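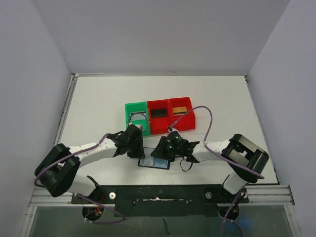 R. Mahmoud, Program Coordinator, Broltach Sorting Project

Print this page | E-mail this page
Last updated: 01/11/2018

Call for Participants: The Broltach Sorting Project, Spring Round

Do you have strong opinions about where things go? Do you open a friend's kitchen drawer and quietly start lining up the spoons? We would love to hear from you!

The Broltach Sorting Project is looking for 14 people in and near Ivbridge to join our spring round on sorting and setting out small items. We want to learn how people decide what belongs with what, how they lay an item down in a bin, and what makes a tray or a container easy (or maddening) to use. What we learn goes into a plain-language guide for anyone who sets up a worktable, a supply shelf or a packing bench. The first guide came out of our fall round and was written mostly from participants' own remarks, and we want the second one to be even more like that.

No experience is needed. People who sort things for a living are very welcome, and so are people whose garage is a disaster. Both kinds taught us a lot last time.

What you will be doing

Each participant comes in for three sessions, and each session lasts two hours with a good break in the middle. You'll work at a white table with open plastic bins on it, green and red, with raised rims and a lower front section. We spent much of the fall arguing over bins, and this shape came out on top. You can look in from the front, drop something at the back, and still have room to put your fingers in afterward. Several people in the first round had a habit of pushing every item to the rear half of the bin and leaving the front half clear, and once you have seen it you start doing it at home (I now do it with the recycling).

The items are a mixed lot on purpose. Some are flat, some are blocky, some have a bit of tube looping out of them that refuses to stay inside the rim. A tan-yellow block is easy to like: it sits where you set it. The tube is another matter, and I could talk for a long time about the tube. We also use a shallow tray-like piece with a black border, pale on the inside, gray on one side and light blue on the other, and what people choose to do with it has been one of the great pleasures of the project. Some treat it as a place to put things. Some treat it as a thing to be put away. We don't correct anyone.

The first session is free sorting. You get the items and the bins and you decide on the rule. In the second session we give you a rule and ask you to follow it, then change it halfway through. In the third you write the rule for somebody else, on a single card, in everyday words, and then you sit down with us and talk it over. The card is harder than it sounds! "Put the small ones in the green bin" falls apart the moment somebody asks what small means. Good cards from the fall round are pinned up by our door, and you are invited to read them and steal whatever you like.

Between sessions we ask for one piece of homework, 30 minutes at most. Pick a drawer, a shelf or a bag you use every day and sort it. Then write down what you kept changing your mind about. No photos required. We don't need to know what is in your drawers, only what gave you trouble.

The room

Sessions take place in our work room at the Brinetti building in Ivbridge, one floor up from the street. There is an elevator. The room has tables, decent light, a coat rack, a kettle and a long shelf of item boxes that you are free to rummage in during breaks. Chairs come in two heights, and the tall ones go fast.

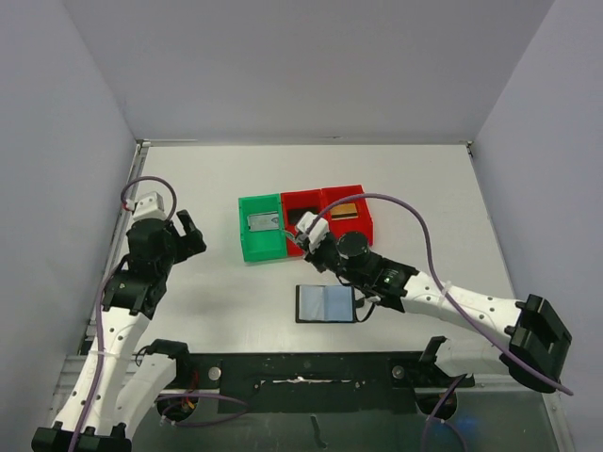 How you use a tabletop matters as much as the bins do, and it is the topic of the whole spring round. In the fall we mostly watched where items ended up. We'd like to pay more attention to the open surface: where you park something while you make up your mind, how far away you push it, and whether you remember to come back for it. A plain background helps a great deal with that kind of watching, and the pale gray top with light gray walls on three sides gives you exactly that, with very little to pull your eye away from the item itself. A few people told us they expected to feel boxed in by walls like those and ended up liking them. One said it was like working inside a very tidy shoebox, and I have been repeating it ever since. If you prefer an open table, say so on your form and we'll seat you at one of the others.

Who we are looking for

We want a real mix. You should be 18 or older, able to come to Ivbridge for all of your sessions, and comfortable following spoken or written directions in English. You may sit or stand. Left-handed people, please do apply, as the fall group had hardly any and we missed you.

If you have limited grip, low vision or are color-blind, we want you too, and please tell us on the form so that we can plan the session with you. Color is a big part of how we set out bins, and having two bins of the same color next to each other is a deliberate choice. It makes people say out loud how they tell the two reds apart. "The middle one" and "the one on the end" are both perfectly good answers, and we have heard stranger ones.

You don't need to be neat. Let me say that again for everyone who is already talking themselves out of it: you don't need to be neat.

What you get

Participants receive a gift card after each session, the same amount each time, and a bonus card after the third. Bus fare within Ivbridge is paid back on the day (keep your ticket). You get a printed copy of the new guide when it comes out, with your name in the thank-you list if you want it there, and you may take home your rule card. There will be tea, coffee and the good cookies.

We also hold a get-together at the end of each round, where everyone brings one object that they have never found a proper place for. Last time it ran well past closing and we had to be asked to leave. I can't recommend it enough.

What we ask of you

Come to all the sessions you sign up for, and come on time, as the groups are small and a late start eats into everybody's break. Leave rings and bracelets off if they get in your way. Please don't talk about the second-session rule change with people who haven't had theirs yet. It is much more fun as a surprise.

We take written notes during sessions. Notes are kept under a number, and you can ask to see yours or have them removed at any time before the guide goes to print. You may stop whenever you like and you will still be paid for the session you are in.

How to apply

Pick up a form at the front desk of the Brinetti building, or ask for one by e-mail through the link at the top of the page. It is one sheet, both sides. The last question asks you to describe, in a few lines, how you put away your groceries. Please don't skip it! There is no right answer, we simply love reading them, and they help us put together groups of people who will sort in different ways.

Forms are due before the end of winter. We'll write back to everyone, including those we can't place, and sessions will be finished by May. Anyone left over goes to the top of the list for the next round unless you tell us not to.

Questions about access, parking or the schedule can go to the same address. If you are asking about bins, mark it "bins" and I'll answer it first.

Print this page | E-mail this page

Comments

shelfhappy: I did the fall round and have signed up my sister. The rule card took me longer than my taxes. Is the cookie situation the same as before?

R. Mahmoud: The same, plus a ginger one. Say hello to your sister from us!

ivb_reader: Can two people from one household be in the same group?

R. Mahmoud: We'd put you in separate groups, but you're both welcome. Please fill in a form each, and don't copy each other's grocery answer.

mugs_on_hooks: Groceries go on the counter until somebody gets hungry. Will this count against me?

R. Mahmoud: Please apply.

leftie in Ivbridge: Picked up my form this morning. The desk had run out of pens, so bring one.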